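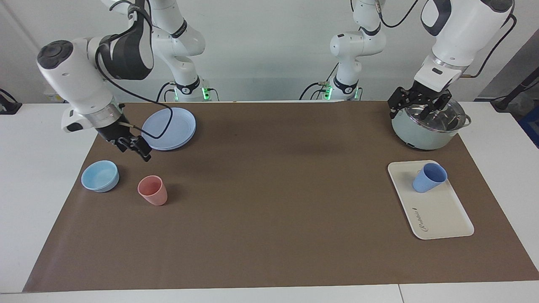

## Opening (don't rush it!)

Hi everybody, I work on the planner side of Alva, so if you came for gripper hardware, grab Lavanya Namboodiri at the coffee break. I'm going to talk about two arms sharing one table and the scheduling mess that comes with it.

## The waiting problem

- Our first planner treated both arms as one big robot. Lovely paths, and so slow! Replanning took 445 ms every time perception moved a cup.
- So we split it: one planner per arm, plus a little arbiter that hands out chunks of the table.
- Ask the room who has written a lock manager. (Wait for groans.)

## Lids

Glass lids are my favorite headache. Depth comes back full of holes, so we stopped trusting the dome and fit a circle to the metal rim instead, then guess the knob from the center. Wumpini Kyei wrote that fit in an afternoon and it's 300 lines – I'll put it up if there's time.

While one arm has a lid, the arbiter keeps the other one out of that half. Stacked plates and small cups are fair game on the far side.

## Cables

- Say this slowly: the collision model needs the cables in it. Ours didn't for 8 weeks.
- We use fat capsules now, 4 per arm. Ugly, cheap, works.

## Demo

Switch to the laptop, replay the Monday log, start at the second grasp. If the viewer hangs, kill it and skip to the Werkent questions.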